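Tonov Clip Alarm: six months at the gate

I work the vehicle gate at the Plallico overlook, the one halfway up the hill where tour vans have to stop and everybody else gets sent around to the lower lot. If you've been up there on a holiday weekend you know what that corner is like. Four hundred cars on a good day, one lane, and me in a vest. Most people are lovely! A few are not, and last July a driver got out of his van and shoved me into the barrier when I told him the upper lot was full. I was fine (bruised elbow, bruised ego) but my radio went flying under the van and it was a long minute before Ehab came down from the top booth and got between us.

So after that I started shopping for one of those alarms you wear. The Prorkley one everybody at work seemed to have looked fine, but it hangs on a lanyard, and I am not wearing a cord around my neck with an angry person in front of me. The Tonov clips to your vest or your shoulder strap, cost me $152 with the charging cradle, and the clip is the whole reason I picked it.

Setup was easy. You load up to five contacts on your phone, pick what the text says, and decide whether you want it loud or silent. Mine goes to Ehab, Fadwa in the office, Youssra at the lower lot, and my husband, who has asked very nicely to be taken off the list after two false alarms during his lunch break.

Those false alarms were my fault, sort of. The button is big and sits proud of the case, and the first week I set it off with a seat belt and then again hugging my aunt. There's a setting buried in the app that makes you hold the button down before it fires, and I'd turn that on right out of the box. Why it isn't on already I have no idea.

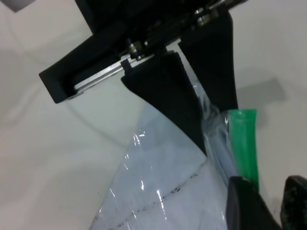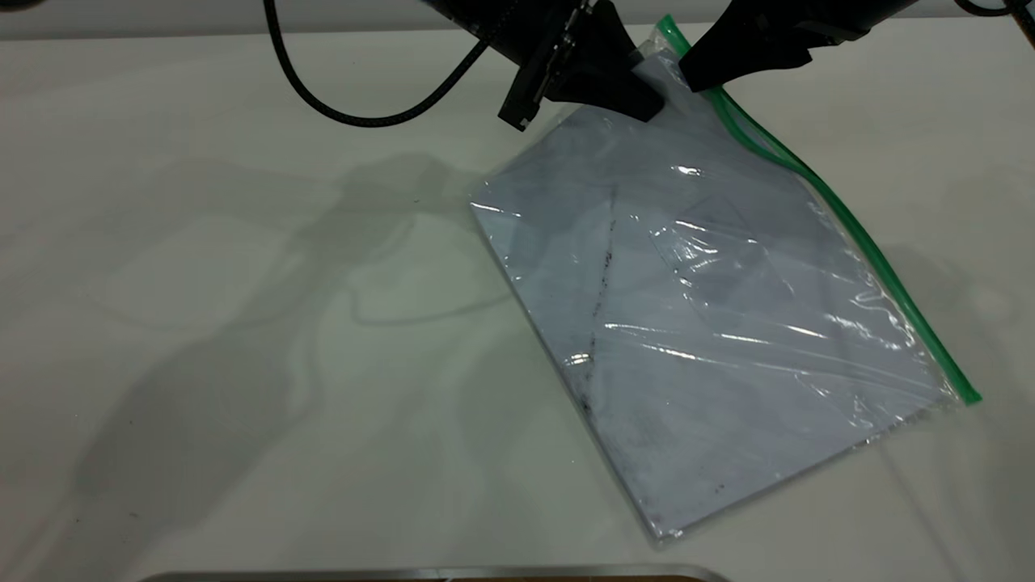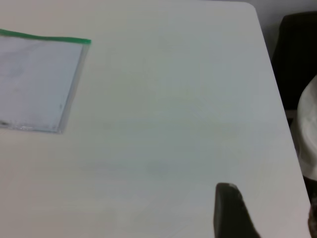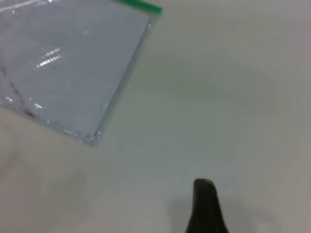 Now the siren. It is LOUD. I tried it in the staff room and Fadwa came out of her office with both hands over her ears and we had words about it. Out on the road with a diesel bus idling next to you it's still plenty loud, and what I noticed is that people stop and look, which is most of what I want from it. I've used it for real once. Two drivers were chest to chest over who was first in line for the drop-off spot, one of them had a fist back, and I let it rip. They both turned around and stared at me like I'd grown a second head, and by then Ehab was jogging down. No punches, no police, although I did have to write it up, and the time stamp in the app made that a lot easier than trying to remember whether it was 10:15 or 10:40.

The text messages are a mixed bag. On the hill I get one bar, sometimes none, and on two test runs the alert went through late enough that Youssra called to ask if I was being attacked when I was already eating my sandwich. That's partly the hill. Still, the box makes a big deal of the texting, and if your post is somewhere with a bad signal you should think of this as a siren first. Keep your radio.

Battery is good. I charge it Friday nights and it gets me through the week with plenty left. The cradle feels cheap and slides all over the counter, so mine is stuck down with putty. It has been through rain, sunscreen, and one drop onto gravel that took a chip out of the corner and nothing else.

The clip, my favorite part, did loosen up in the fourth month. I wrote to Tonov and got an answer from a Soo-ah Sun in their support department, who sent two spares free of charge and didn't make me mail the old one back. Nice to deal with a person.

Would I buy it again? Yes, for gate work, parking, ushering, anything where you're the one saying no to people all day. Not if you walk home late and want something small for a pocket, it's too chunky. They sell it in black and in orange, and I'd get the orange if you drop things in the grass as much as I do. Four stars, and they'd get the fifth for a cradle with rubber feet and a better out-of-the-box button setting.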